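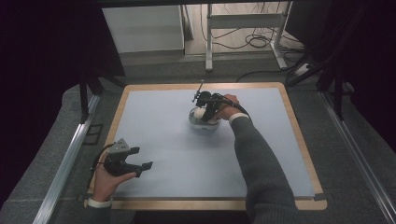

Morer began as an argument over what you should be allowed to do with your hands at work. Heriberto Robles, who had spent most of his career in rooms where the answer was "type", thought a grown adult ought to be able to sit down for an hour, pick something up, put it somewhere else and be left alone about it. He rented the ground floor on Drundholm Lane, filled it with furniture other offices were throwing out, and put up a sign. Our first customer came in to ask if we cut keys. We still work mostly with very plain stuff: a light blue board with a pale wooden border, laid flat on grey carpet, a small round clear bowl on it, and something white in the bowl to be got at. People expect more equipment when they visit. We have a cupboard of it, and they're welcome to look.

What we do

We run tabletop handling sessions and put together the kits that go with them. A session is a board, a vessel and a task. Lift it, turn it, move it over, set it down, do it again a bit slower. Occupational programs use the kits, and so do schools, one very patient choir, and anyone else who has found out that picking up a small object neatly is harder than it looks once someone hands you a tool to do it with.

The full catalogue runs to 745 items, if you count lids separately. We do count lids separately. It was a long winter.

The boards

The board is the part we're proudest of and the part visitors walk past. Ours have a raised reputation and a flat surface. The blue was settled in our second year, after a grey version vanished so completely against the carpet that two people stepped on it in one morning. The border tells you where the task stops. Inside the border is the exercise, outside the border is the floor, and things that land on the floor are still yours to pick up.

We're asked fairly often why we work on the floor. We own tables. The tables got used for lunch, then for parcels, then for a jigsaw of Lake Louise that went on for 4 months, and by then we'd all grown used to kneeling. Bring something with soft knees in it.

The bowls

Clear, round, small. You can see what you're reaching for from the side, and you can also see yourself missing it. We tried the coloured ones from Ollberg for a season and went back. The Ollberg bowls are perfectly good and we eat soup out of them.

The rest of the building

Carpet throughout, same grey, chosen by the previous tenant and forgiven by us. Washroom at the back on the left. The kettle is shared with Teuber, the upholstery people upstairs, under an arrangement that has never been written down and shouldn't be. If you smell glue, that's them. If you hear someone saying "gently" over and over, that's us.

Who we are

Heriberto still runs the morning sessions and still can't be talked out of the cardigan. There are more than 40 names on the session roster, of whom 23 turn up in a given week and the others send their best. New people are taken on every February, when the weather has removed all the competition. No experience is needed. A bit of experience is often a nuisance, in fact, as it has to be unlearned in the first hour.

Our values

We were told an About page should have some. We put things back where they came from. We label both ends of a cable when we remember. We answer the phone on the fifth ring, that being how long it takes to get up off the floor.

Visiting

Come to the Drundholm Lane door, the one with the mat. The other door is Teuber's and leads directly into a chesterfield. Groups should call ahead so we can put out enough boards. Kits can be picked up in person or mailed anywhere in Canada, and replacement bowls are sold singly.

Page last updated 29 Dec 2020. The hours in the window are the right ones.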